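Wurnance Benefit Gap Cover

Sold by Lorkow. For workers who want extra income if state unemployment pay runs short.

State unemployment checks rarely match a paycheck, and extra payments can stop when lawmakers change their minds. Wurnance Gap Cover pays up to $300 a week on top of your state benefit. That is the pitch, anyway. We carry it and we sell a fair amount of it, but read the terms before you sign up.

What you get
Weekly payment: up to $300
Longest payout: 5 months per claim
Cap on claims: 2 in the life of the policy
Claims opened online or by phone, closed Friday afternoons

What the brochure skips over
You must be approved for state benefits first. If the state sits on your claim, Wurnance sits on it too, and back pay is decided case by case. We asked what that means and got a very polite email that did not say.

Quitting is not covered. Neither is being fired for cause, and your employer's word on that counts for a lot. Seasonal layoffs are covered only if you did not know about them when you bought the policy – good luck proving what you knew in February.

There is also a waiting period after you enroll. It differs by plan, so look for it on page one of your own policy and don't go by the website.

How it compares
Prantl sells a similar plan with a one-time payment of $1,000 and fewer questions. Oltent costs less but wants a full work history from every applicant. 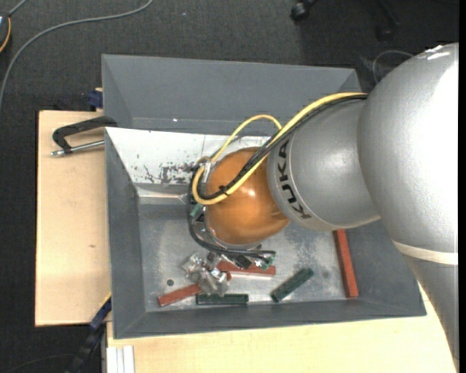 If you have roughly that much in savings already, the Prantl plan may not do much for you. The Wurnance plan makes more sense for people whose rent would eat the whole state check. Ask whether your state counts private payments as income before you buy any of them. Lorkow can send the full policy wording by mail or email, and you don't have to give a card number to get it.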